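# trestell-wrist

Wrist camera recordings from the arm we are building in our shared workshop. The arm has a parallel gripper with two black fingers, and the camera sits behind them. I write this card so that another person can use the files without asking me each time.

Last update: 13/10/2019

## Contents

- 39 recordings, 2046 stills taken out of them
- `stills/` is sorted by recording, not by object
- `notes.csv` has one line per recording, typed by Yolandi Botha

The blue crate, the metal tray, and the open floor:

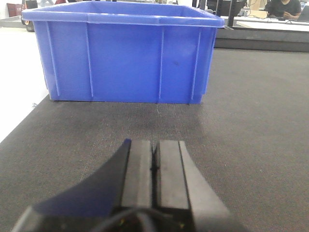
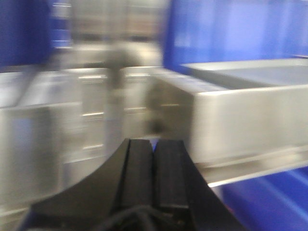
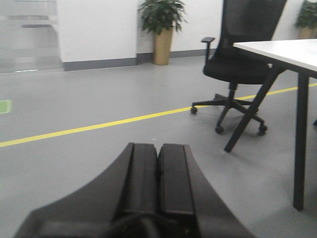 ## Known problems

Stills with motion blur are kept in the set. If you need only sharp ones, filter with `blur_score` below 60, but please check the result by eye. The score is computed on the whole still, and the fingers can be sharp while everything behind them is not. Prasert Thongdee wants to mask the fingers before computing it. This is not done yet.

In August we changed the camera bracket two times. The old bracket was printed and it bent under the cable. Recordings made with it have `bracket=a` in the notes, and you should not mix them with `bracket=b` for calibration.

Finger opening is not logged. I am sorry for this, the encoder wire is still not connected.

## Use

Free for hobby and study. For other use write to Jacobus Du Plessis first.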